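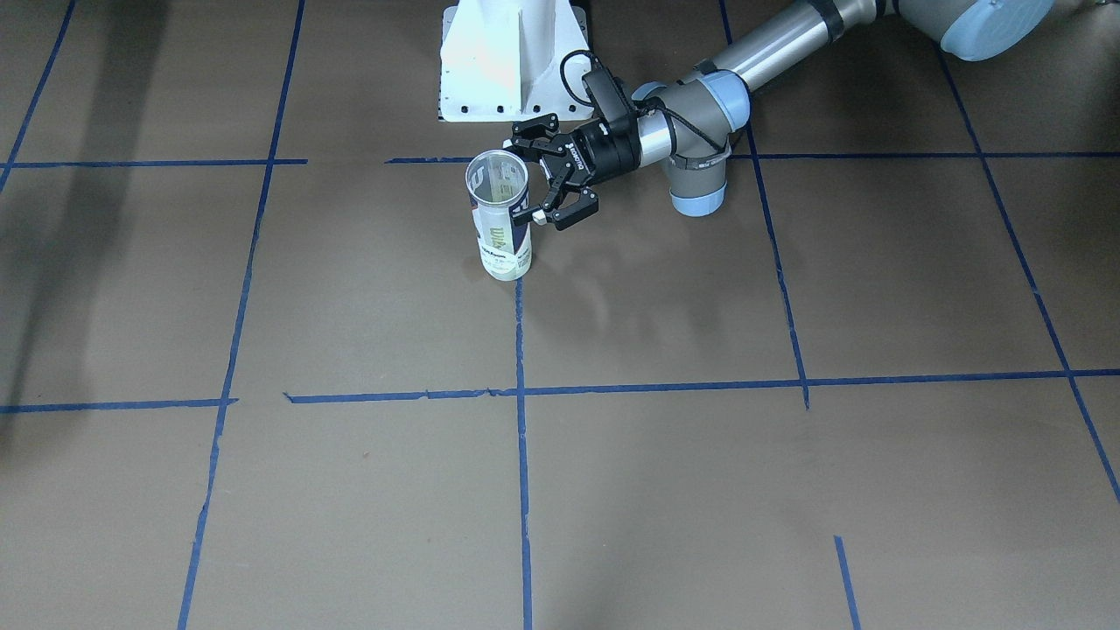 **Csenge Szalai** wrote:
Dead tennis balls are only dead for tennis. I've hoarded mine for years and my partner has stopped asking. Before you bin the lot, what kind of club are you? Junior coaching eats them up.

**backcourt_benny** wrote:
Small one, Horkby, 2 hard courts and a lot of wind. We do have juniors but the parents complain if the balls are flat (fair enough, my own kid complains too). I've got 37 cans' worth in the shed and they go down to a thud after a couple of weeks. So my real question is whether those pressurizer tubes do anything. My doubles partner swears by his.

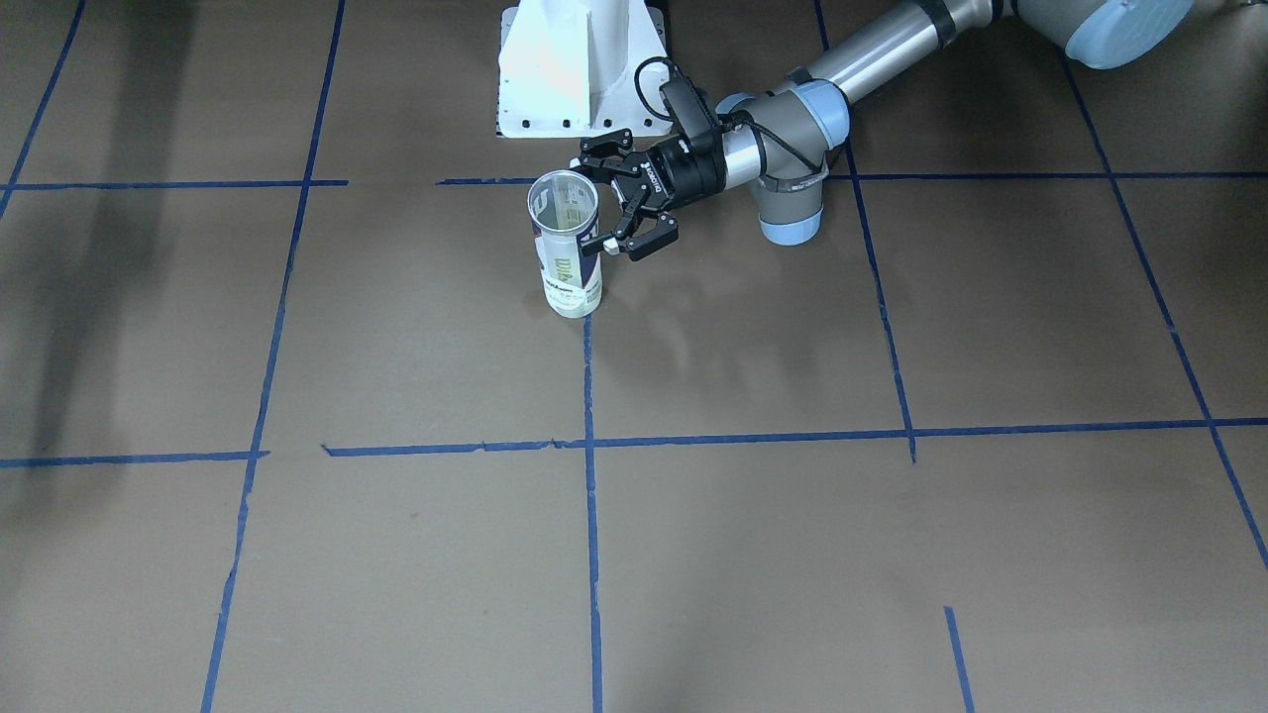 He puts the balls in right after we play, pumps it up, and by Thursday they bounce fine. I'd say they feel a little heavy, but I also lose to him every week, so maybe ignore me.

**lobqueen** wrote:
They work if you start with fresh balls! You're keeping the pressure in, so pop them in the same evening and you'll get a lot more sets out of them. Putting life back into a ball that's been in a shed since spring is a different story. I tried it with a batch from last July and got mush.

**Hou_hitter** wrote:
Disagree with lobqueen. I've brought back really sad ones, it just takes a week or more at higher pressure. The felt is what kills them for me. Once it's bald the ball flies long and no amount of pumping fixes that.

**lobqueen** wrote:
A week or more, for a ball that goes flat again by the second set? I'd rather spend $21 on new ones and enjoy my Saturday.

**Hou_hitter** wrote:
Mine last longer than that, but okay. Do you check yours with a drop test? Shoulder height onto concrete, next to a new one. I don't trust anybody who goes by squeezing.

**Csenge Szalai** wrote:
I go by squeezing, ha. Benny, try pressureless balls for the juniors. They're stiff at first and some people hate them (I sort of do), but they don't go flat and the parents will quiet down.

**backcourt_benny** wrote:
Okay, pressureless for the kids, and I'll borrow the tube for our own balls before I buy one. Does anyone know if dogs' homes take the bald ones?

**lobqueen** wrote:
Ours did, but call first.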